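Came in just after seven with my flask and the last of the ginger cake, and had the kitchen cell at Prutton to myself for a good hour before Fouad Atallah arrived. I do like that hour. The fans hum away and you can get on with things without being asked where the good screwdriver is.

It was finger day. The Stulari grippers had done 4,000 closes since the last service and the left arm had been giving me a width of 97 on the avocado one time and 105 the next, and I couldn't settle until I'd found out why. I wiped the fingers down, nipped up the two screws in the housing (one had a good quarter turn left in it, the wretch) and ran the zero again from the Tsai notes, which are still the clearest thing anyone has written for us, even with the coffee ring on page 7. Then a plain squeeze and hold, over and over, with me peering at the wrist view like somebody's grandmother at a christening.

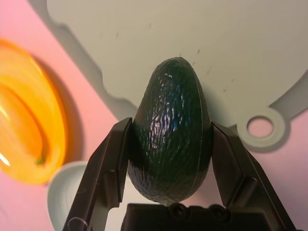
Wrist view, avocado upright between the fingers. Must dust these properly.

I was happy with that. The black plastic does pick up every scuff and speck going, and I have written myself a note to ask Daditz for a spare pair before October, when they always seem to run short.

After tea we went on to the two arms together. Fouad read the numbers out and I kept my hand near the stop button, and we talked a good deal about his sister's wedding, so it all took longer than it should have done. What I wanted was one gripper holding over the green board and the other waiting in front of it, wide open, so that I could check both were working to the same idea of the middle.

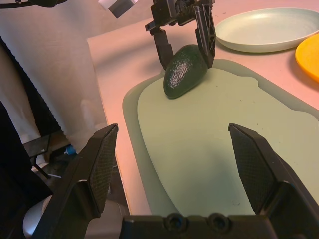
One arm holding, the other open and waiting. Crosshatch on the pads shows up nicely.

Fouad thinks the waiting arm should come in a touch higher and he may well be right – he has a better eye for it than I have. I've saved the old offsets under yesterday's name in case we change our minds. Still to do: tidy the cable, write up the zero, and take his cake tin back.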